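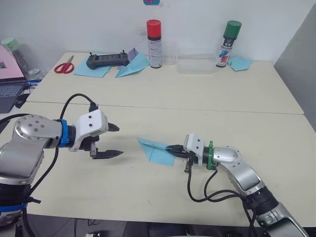
Looking after your glasses at home

Rinse the lenses under lukewarm water before you wipe them. Dust rubbed across a dry lens leaves fine scratches, and a shirt hem is one of the worst things to use. Add one small drop of plain washing-up liquid, work it over both sides with your fingertips, then do the nose pads and the hinges. Rinse again and shake off the water.

Dry with a clean microfibre cloth. Wash the cloth by hand every week or so, and leave out fabric softener — it smears. Kitchen roll is too rough for most coated lenses.

Loose arms

A loose arm usually needs a quarter turn on the hinge screw. Use a proper small screwdriver that fills the slot, and work over a tea towel so a dropped screw doesn't roll away. If it keeps coming undone, ask the shop for a new screw. Dean Tunstall wrote in last May to say that clear nail varnish on the screw head held his for 7 months. Use very little and keep it off the lens.

Green marks on nose pads

Soft pads go yellow or green with age. An old toothbrush and soapy water will shift some of it. After that, replace them. A bag of 8 costs very little, but check whether yours are push-in or screw-in first.

Storage

Put glasses down with the lenses facing up, or in a hard case. Don't leave them on a car dashboard or a radiator shelf, as heat can craze the coating.

Last updated September 29, 2021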